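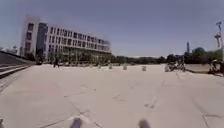
Plislow Neighbors wrote back to me last spring that concrete "always does that" and I should leave it alone, which may be true but didn't help me much, so I'm asking again over on this board where I hope there are more people who have poured or patched a slab themselves.

Cracks in an old concrete patio: fill, seal, or leave?
Posted 20 May 2024 in Outdoor & Yard

We bought our house in Kerslake a couple of years ago and it came with a big concrete patio off the back that I have grown very fond of. It gets sun until supper time and we eat out there as often as the weather lets us. The previous owners left a folder of receipts (bless them) and as far as I can tell the slab was poured in sections with joints in between, and nothing has been done to it since except a wash now and then.

It has one long crack that wanders off at an angle from the corner by the downspout, plus a few little ones closer to the kitchen door. The long one is about as wide as a nickel is thick for most of its length. I can't feel any lip when I run my foot over it. The little ones are hairlines and I only notice them after rain when they stay dark longer than everything else.

My questions, and sorry for the long windup:

Do I need to fill all of them or only the long one? Is the stuff in a caulk tube good enough, or do I need the gray powder you mix in a bucket? And should I be putting anything in the joints? They have dirt and some optimistic little weeds in them. I have a bad shoulder so I'd like to avoid anything with a jackhammer in the sentence. Our winters are cold, with a lot of freezing and thawing.

Thank you in advance, you folks talked me through my gutters and I still think kindly of you every time it pours.

3 answers

Top answer (79 found this helpful)

Hello neighbor! I'm over in Vorgate, so I get the same winters you do, and I've been fussing with my own slab for longer than I'd like to admit.

First, please don't lose sleep over it. Concrete shrinks as it cures and it moves with the seasons, and a crack with no lip on it is mostly a housekeeping matter. The one I'd go after is the long one, and before you buy a single thing, go look at that downspout. If it empties right at the corner where the crack starts, water is getting under there and washing out the base a little at a time. Put an extension on it and carry the water out to the grass. Mine cost less than lunch and I wish I'd done it six years sooner.

For the crack itself I'd use a flexible polyurethane sealant made for concrete, the self-leveling kind if your patio is close to flat. The powder sets up hard, and with freezing and thawing a hard patch in a thin crack tends to pop right back out (ask me how I know). Scrape out the dirt with an old screwdriver, go over it with a stiff brush, then blow or vacuum out the dust. Let it dry completely. I wait a couple of days after rain. If the crack is deeper than half an inch or so, push in some foam backer rod first, so you aren't pouring money into a hole. Then run your bead slowly and go have some iced tea. The tube will tell you how long to stay off it, and I'd add a little extra if you have a dog.

Leave the hairlines be for now. A penetrating sealer over the whole patio will help keep water out of them, and you can put that on with a garden pump sprayer, so it's easy on the shoulder. Check the sealant label first for how long it has to cure before anything goes over it.

The joints are supposed to be there, they're where the slab is meant to move. Pull the weeds, clean them out, and if you want them to look tidy you can use the same sealant in them. Whatever you do, don't pack them with mortar.

June is a nice time to do it here, early in the morning before the slab heats up.

Answer 2 (61 found this helpful)

Agree with nearly all of that. Two things I would add.

Buy the sealant in a color close to your concrete and try a dab somewhere out of the way, maybe behind the grill. My brother-in-law used a dark gray on a pale driveway and now it looks like somebody drew a map on it. If you toss a little clean dry sand over the bead while it's still tacky it takes the shine off and blends in much better. Sweep up the extra once it has cured.

The other thing is to keep an eye on it. Make a pencil mark across each end of the crack and write down the width somewhere you'll find it again, then look next spring. If it has grown a lot, or one side has started to rise or sink, that's when I'd pay somebody to come out. We used Grirenlow for a sunken walkway and they lifted it without tearing anything up, though it did take them a while to call back.

Also go easy on the rock salt in winter. Plain sand gives you footing and it's a lot kinder to the surface.

Answer 3 (6 found this helpful)

just put pavers over it lol. we did ours in a weekend and never think about the cracks anymore. you might have to trim the bottom of the door though

Comment from the original poster

Thank you all so much! I went out in my slippers to look, and yes, the downspout lets out right on that corner. Extension is on the shopping list. I'll start with the long crack and leave the pavers for another lifetime, but I appreciate the thought. Does anybody know if the backer rod has to be a certain size, or do I just buy the skinny one?

Reply

A little wider than the crack, so it stays put when you push it in. If the skinniest one they carry won't go in, skip it and just use the sealant.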